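Gripper for thin plastic bags: Zetholm or Pondau?

Štěpánka Slanina
Mar 29, 2022

I'm comparing two grippers on the same arm for bin liner work. The Pondau closes harder, but the film slides out when I pull up. Picture is from the head camera, with the arm in view.
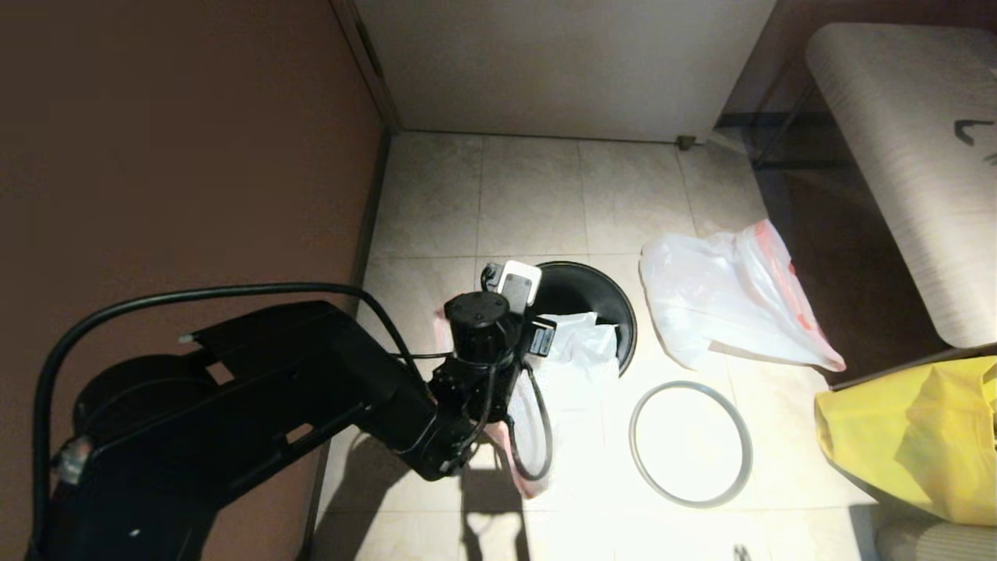
Both run off the same controller at 119 Hz. Is it worth changing the fingertips first?

Maltden128
Yes. Soft silicone pads, and pinch a fold – a flat sheet will slip whatever force you use. Check your cable slack too.

agarwal_r
I have the Zetholm. Works fine for me.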